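Research > Powertrain Manufacturing > Papers > Section 4

4. Moving the cylinder head line to mixed-model assembly

When the Fulton plant took on the Mirix engine family, the cylinder head line had been building a single part for so long that most of its habits were never written down. We spent the early weeks simply standing beside the operators and asking them to talk us through their work, and we remain grateful for their patience, which was considerable. Much of what follows comes straight out of those conversations.

The line was split into 8 stations, with valve seat pressing kept at the front and leak testing moved to the very end. Each head travels on a pallet supplied by Preltodetti, and the pallet carries a tag that tells the next station which of the 2 variants is on its way. We had first hoped to let the variants arrive in any order at all, but the spring compressor needed a longer changeover than we had planned for, and so we settled on small batches.

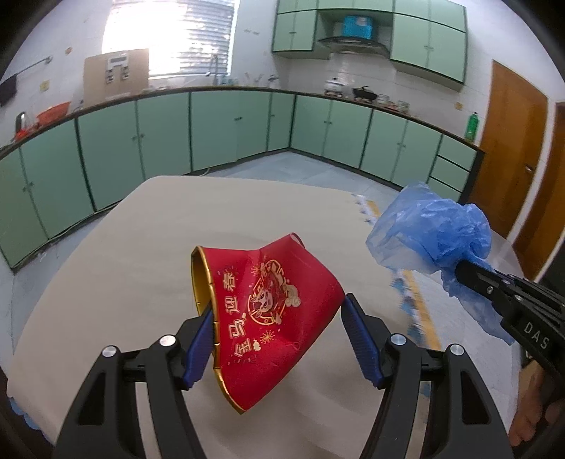 Figure 4.

Batching brought its own troubles, of course. A rejected head had to wait for its own variant to come around again, and by the afternoon the rework rack could get rather full - something the Van Dusen plant had warned us about in December. With the line paced at 360 seconds per head, we trialed a dedicated rework loop over a run of 400 heads. The loop kept the rack manageable, and the operators, who had been politely doubtful, asked for it to stay. Its effect on leak test results is taken up in Section 5.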